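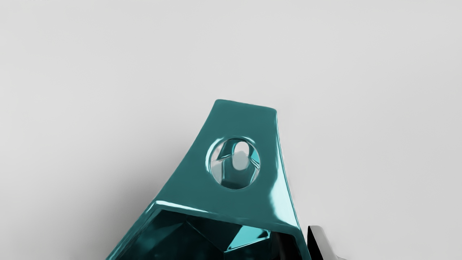 The teal gripper in the simulator, very shiny.

I've spent most of Wednesday swapping grippers in the sim and I'm still not bored! Lok-yiu wanted me to start with the pitcher (she's got a thing about handles), so in it went with the fruit, and I gave each setup 60 goes.
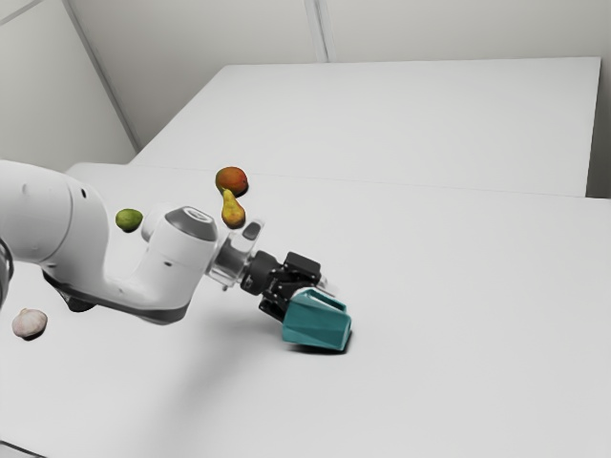 Black gripper at the pitcher, with the pear and garlic looking on.

My favourite bit is watching the linkages from the side view, but the close-up camera is far more use when I'm fiddling with the approach angle. Next up, 6 more angles, then the garlic.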